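DORPORT, December 2023 -- The Dorport Tenants and Shoppers League today published its review of "smart hydration" claims, and it is not recommending that anyone change how much water they drink.

The review, titled *Drink When Thirsty*, looks at 244 claims collected since June from packaging, store displays, workplace wellness mailings and app notifications in the Dorport and Pelmont areas. Each claim was checked for a source. Where a source was given, the League asked for it in writing and read it.

Most of the claims gave no source at all. Of those that did, a good number pointed to a blog post by the same seller, or to a page that no longer loads. Four led to a published study in which people drank the product being sold. Two of those studies were paid for by the seller, and the other two did not test what the label said they tested.

The League did not set out to prove that water is bad for you, and would like to save everyone the trouble of writing in to ask. Water is fine. The question was why a healthy adult at a desk job should need a subscription to drink it.

Three kinds of claim came up over and over.

**The fixed daily amount.** Labels and apps keep telling people to hit one number, whatever their size, whatever the weather, whatever they had for lunch. Many also say that coffee and tea "don't count." The League asked the companies making that statement to back it up. Ocampo, which sells flavor tablets and a tracking app, replied that its advice reflects "general wellness thinking." Pressed on whose thinking, it sent a coupon.

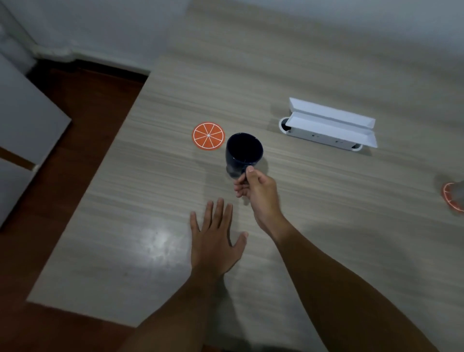 *A dark blue mug on a light gray tabletop. The League found no good support for claims that coffee and tea "don't count."*

**The hidden shortage.** A mailing sent to office workers in Pelmont said that most people are "running dry without knowing it" and listed the signs: feeling tired in the afternoon, trouble focusing, wanting a snack. The League notes that this list also describes being at work in the afternoon.

**The better water.** Lusia, a bottled water sold at a premium in both cities, says it is "structured for faster uptake." The League asked what the structure was, how it was measured, and faster than what. Lusia answered the first question with a brochure. The brochure repeats the phrase and adds a drawing of a waterfall.

The review does not say these products are dangerous, and it does not say that people who like them should stop. Someone who enjoys a flavored tablet is free to enjoy it. The complaint is with the words on the box -- and with employers who pass those words along to staff as if they were health advice.

People with kidney or heart conditions, people who are pregnant, and anyone working outdoors in the heat should follow what their own doctor or safety officer tells them. The review does not cover those cases.

The League is asking stores in Dorport and Pelmont to take down display cards that make health claims without a source. It has also asked Ocampo and Lusia to publish whatever evidence they hold. Neither had agreed to do so by the time of this release.

**About the League**

The Dorport Tenants and Shoppers League is a member-funded group that reads labels, leases and warranties. It takes no money from the companies it reviews.

Printed copies of *Drink When Thirsty* are free at the League's front desk during office hours. Press requests may be left at the same desk.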